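Huleo (hand-held capture kit)

Huleo is a portable kit for recording human hand work as training data for robot arms. It is made by Fladent and sold both as equipment and as a recording service, in which the company's own operators collect data on tasks chosen by the customer. The kit consists of two hand-held grippers, a body-mounted monitor, a head camera and a software package named Stomau. It is used mostly by research groups and small automation companies that do not own enough robot arms to collect data by teleoperation.

Contents

1 History
2 Equipment
3 Recording procedure
4 Recording service
5 Reception
6 See also

History

The first Huleo gripper was designed by Alcides Godoy, who had worked before on end tools for packing machines. The early version was a single gripper for the right hand, with the recording computer placed on a table and connected by a cable of 4 meters. The operators could not walk far from the table, and tasks that needed both hands were not possible. A second prototype with two grippers was shown to customers in December, and the present kit came after it with only small changes to the jaw and the trigger.

The name Huleo was chosen by the company before the product had a final form and has no stated meaning.

Equipment

Each gripper is held like a tool and has a jaw which the operator opens and closes with the fingers. The jaw has the same shape as the jaw that is later fitted to the robot arm, so that the contact with the object is the same in both cases. A camera in the gripper body records the object from close distance through a very wide lens.

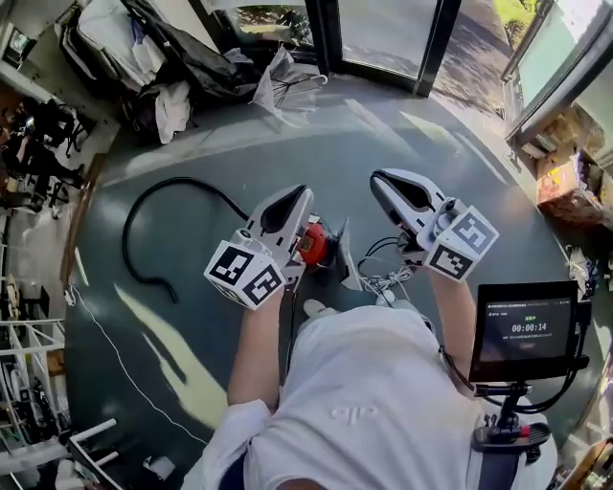

The position of the hands is found by optical tracking, and this part of the kit has changed least between versions. The software looks for printed markers of known size and calculates from them where the gripper is and how it is turned. The markers are carried on a white cube fixed to each gripper, with a different black pattern on each visible face, and at least one face must stay in view of the head camera. When the operator is bent over an object on the floor, with a long hose lying beside it, the cubes are easy to see from above. The difficulty is greater on high shelves, where the arms of the operator may come between the camera and the markers.

The monitor is mounted in front of the operator's body. It displays the state of the system and a timer, so the operator can check the recording without putting down the grippers. The two grippers are powered by cable. A full kit with straps is delivered in one case.

Recording procedure

A recording starts with a short calibration, in which the operator holds both grippers in front of the head camera. After this the task is performed at normal speed. Fladent recommends that one recording should not be longer than 45 seconds, and that a task with many steps should be divided.

Stomau checks each recording for lost tracking and for missing camera pictures. Rejected recordings are kept in a separate folder and can be repaired by hand, but the work is slow and most users prefer to record again.
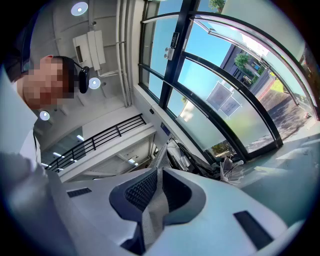
The accepted recordings are then converted to a common time base. The user can export the path of each gripper, the opening of the jaw and the video from all cameras. Export for one hand only is also possible.

Recording service

Customers who do not wish to buy the kit can order recordings. The smallest order is 40 recordings of one task. The customer sends the objects or gives a list of them, and the operators work either in the rooms of Fladent or at the customer's site. Travel is charged separately.

The service is directed by Sihan Feng, who also wrote the operator handbook. A revised edition of the handbook was published on 26 February 2020.

Reception

Users have praised the short training time. At Lowther, a maker of small household pumps, new operators reached an acceptable rate of good recordings after almost four hours of practice. The same company criticized the cables, which can catch on furniture, and the weight of the grippers in long sessions. The price of spare jaws has also been called high.

See also

Teleoperation
Learning from demonstration
Fiducial marker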